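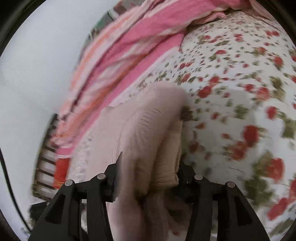

Ailbhe Nic Aodha wrote back to my talk blurb within minutes to say her mother folds faster than anything I'm going to show you, so could I please stop promising people a laundry robot. Fair enough! Read that out, wait for the laugh, then go on.

So, can machines do chores yet? My short answer is some of them, sort of, on a good day. Dishes have edges. Boxes have edges. A knit garment bunched up above a flowery bed sheet doesn't really have anything, and two fingers have to pinch it somewhere and hope that's a useful place (leave the picture up for this bit, people like looking at it).

Numbers, and keep it quick. We gave Ula 62 pieces of mixed laundry in June and she got 40 of them folded well enough that I'd put them in a drawer. Towels were great. Anything with sleeves, not so great. One fitted sheet took 6 tries and I ended up doing it myself, badly.

Ask for hands here: who'd pay for that? Last time I got two, and one was Ladi Onyeka, who was only stretching.

Shop floor next. Gunther Baumgart runs packing at Ladefoged and his line moves more than 600 cartons a shift with hardly anyone touching them. Same kind of arm as ours, pretty much the same fingers! But every carton shows up the same shape, the same way up. My bedroom has never once worked like that.

Then back to Ailbhe. I told her she's right about speed, and her mother is welcome to come and race us. What I care about is picking the thing up well in the first place, before any folding starts. If the grab is bad the fold is bad, and you spend ages shaking it out and starting over.

Skip the Flovament slide if we're running long. Questions, then coffee.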